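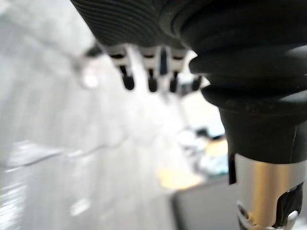
## Packing Fixtures and Tray Work: Progress Report, June

Prepared by Iveta Doležal for Ramesh Mishra, Moynihan

### 1. Status

The grant covers the layout and procedure for one packing station at the Proltesberg site. Layout is finished. The written procedure is in its second draft. Operator labels have not been started and move to the next period.

### 2. Station layout

The main packing position is kept low, with the carton between the operator and the back of the station. The yellow shelf unit stays on the left. It has a stepped upper surface and a recessed lower level. Black foam trays are staged on the upper surface so that the cutouts can be checked before a tray is picked up. Zyanya Ponce asked for the lower level to be reserved for rejected foam, and the procedure now says so.

A long metal tray can be laid across the front of the carton as a temporary rest. It takes up room at the front edge and has to be removed before the flaps are closed. Step 4 of the procedure was rewritten to put the removal ahead of the flap check.

### 3. Panel handling

Flat panels are to be held by both side edges and brought upright over the carton before they are lowered. One-handed lifting from a corner is excluded. The draft allows the panel to lean back while it is upright, up to a limit that Heikki Pelkonen will set after he has measured the clearance to the shelf.

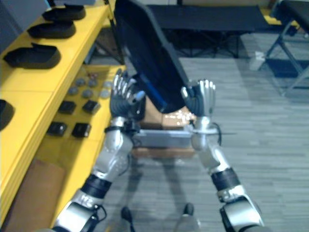 *Figure 2. Black panel held upright over the carton, metal tray across the front, foam trays on the shelf at left.*

### 4. Materials

Nirkum delivered 100 foam trays in one lot. Incoming inspection set aside 2 for torn edges. The cartons are from Standasance and match the drawing. Spending on materials to date is nearly $900, within the approved line.

### 5. Open items

- Clearance limit for the panel: Heikki Pelkonen.
- Labels for both shelf levels: Zyanya Ponce.
- Replacement of the torn foam trays: Cathal Ó Gríofa has written to Nirkum and is waiting for a ship date.
- Third draft of the procedure: Iveta Doležal, to be circulated on Friday.

No change to the budget is requested. A decision is needed from Moynihan on whether the labels should be printed on site or ordered with the next carton lot.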